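Paper handouts sticking together and coming out crooked – how do you sort a big stack by hand?

Posted in Office and Paperwork

Meinir Bowen
Feb 23, 2019

I do the paperwork for a small evening program called Skerutia. Twice a year we send out a letter with a signed page on top and the terms behind it, and I have to get 100 sets together by hand. We have a copier but no sorter on it, so everything comes out in one pile per page and I put the sets together at the meeting table.

Two problems. First, the sheets stick to each other. I pick up one and get two, and I don't find out until I'm near the end and one pile runs short. In December I mailed several letters with two copies of the same page and had to send an apology. Second, I can't get the stack square. I tap it on the table and it looks fine from the front, but there is always a sheet or two sitting crooked in the middle, and then the staple goes in wrong.

The paper is ordinary copy paper, the cheaper kind our supplier has. The table is smooth with a rounded edge and has cable slots in it, which catch the corners if I work too close to them. I have tried the rubber finger tips and I don't like them. They leave marks on the signed page.

Is there a way of handling the paper that fixes this, or do I need to buy something? I would like to keep it cheap. There is no money for a new copier this year.

Harvey Morin

Just get a collating machine. We had a Bernument at my old job and it did the whole thing while you got coffee. You can find them used. Life is too short to do this by hand.

Comment from Meinir Bowen: I looked and the used ones are still more than we can spend. Also I don't have anywhere to keep it.

Satish Kamath

I worked in a print shop for 5 years, mostly in finishing, and we did short jobs by hand all the time. You don't need to buy anything. The sticking is mostly static plus the cut edge of the paper. When a ream is cut, the edges press into each other and stay that way until you break them apart. Copier heat makes the static worse, and so does a dry room in winter.

What you want to do is fan the paper before you sort it. The way I do it:

Let the pile sit after it comes out of the copier. Ten minutes is fine. Warm paper curls and it won't square up no matter what you do.

Take a part of the pile, no thicker than your thumb. People try to do the whole thing at once and that is usually where it goes wrong. You can't bend a thick stack enough to get air between the sheets.

Hold one side firmly, fingers over the top and thumb underneath. Bend the stack a little toward you, then let the other side slide so the sheets step out from each other. You will hear it when they let go. Keep the second hand flat and light on the top sheet. If you press down hard you are just clamping them together again.

Turn it around and do the other side. Most people skip this and then wonder why one end still sticks.

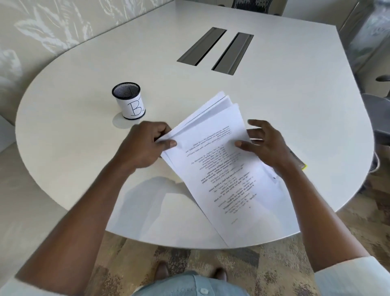

Brayden Sawatzky disagreed with me on the forum for this same topic last year and said fanning makes the paper curl, and that it is better to riffle the edge with a thumb like a deck of cards. I have used both. Riffling is fine for card stock. On thin copy paper I find it leaves the corners bent, and then they catch on each other when you stack them. Try it both ways with scrap and see which your paper likes.

For squaring, don't tap the whole pile on the table. Hold it loosely upright, long edge down, and let it drop a half inch two or three times. Loosely is the important part. If you grip it, the crooked sheets in the middle can't move. Then turn it and do the short edge. Only grip it once both sides are even.

Your table matters too. Drop the edges on a flat part, well away from the slots and away from the curve. Clear off pens and markers first. One pen under the pile will tip it and you'll chase that lean all afternoon.

To catch doubles, stop counting at the end and count in small lots. I would make up 5 sets, check them, and lay them crosswise on the last lot. If a pile comes up short you only have to look through one lot.

Nikau Cartwright

Agree with Satish on smaller lots. I would add that it's worth trying a different paper. We switched to Khumalo brand from the no-name stuff and had fewer doubles – not none, but fewer. Keep the wrapper closed until the day you use it. Paper that has been sitting open in a damp closet is a pain to work with.

I staple from the back page, by the way. The signed page stays cleaner.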